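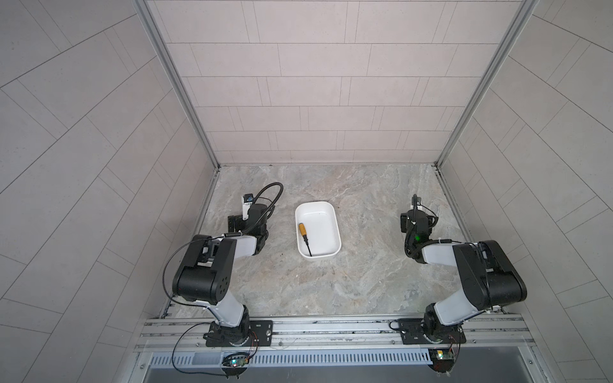 2. Setting and Method

The study followed the youth groups that meet under the Tomora district over a single program year. Groups in the district take children from the first year of school through the end of middle school and are run by parent leaders. Each group holds a weekly meeting, usually on Monday evening, and a family camp in June. The family camp was chosen as the main event for study. It is open to all age levels, and every group in the district uses the same sign-up form for it.

Sign-up records came from Toteo, the online form system the district had adopted the year before. Paper forms handed in at meetings were copied into the same file by Trevaskis and checked by Sutcliffe. Where a family had used both the paper form and the online form, the earlier one was kept. After duplicates were removed, over 400 forms remained. Forms without a group name were left out of the group comparisons but kept in the district totals.

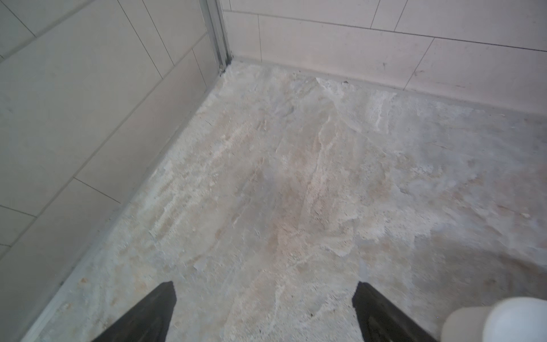

2000 words

Interviews were held with 50 parents, chosen from the sign-up file so that families new to the program and families with an older sibling in it were both included. Interviews took place by phone or at the meeting hall, whichever the parent preferred. Parents were asked when they first heard about the camp, who told them, and what they still needed to know when they signed up. They were also asked what made the decision hard, if anything did. Grimshaw and Pitkänen coded the answers separately and then met to settle the differences. Most differences had to do with answers about cost, which parents often mixed with answers about gear.

Leaders were not interviewed in the same way. Tuhiwai sat in on planning meetings at two groups, Indis and Ferreira, and took notes. The two were picked for contrast – Indis sends out one long letter well ahead of camp, while Ferreira relies on short reminders at the close of each meeting. Neither group changed its practice for the study.
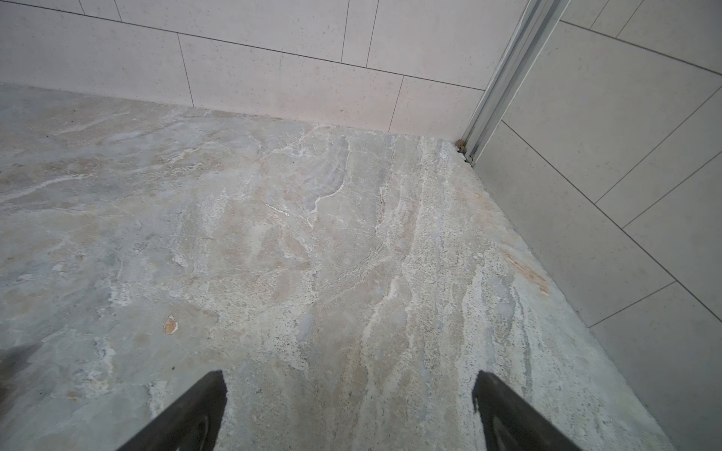
Figure 2. Veined stone floor where it meets the walls at a corner.

Two limits should be kept in mind. The sign-up file shows when a form was sent in but says nothing of when the family made up its mind, and several parents said they had waited days for a work schedule before sending it. The file also leaves out families who never signed up. A few of these were reached through leaders, but too few to treat as a separate group, and their answers are used only as background in Section 4.

Camp fees were the same for all groups. Help with fees was given by each group on its own terms, and these amounts were not collected.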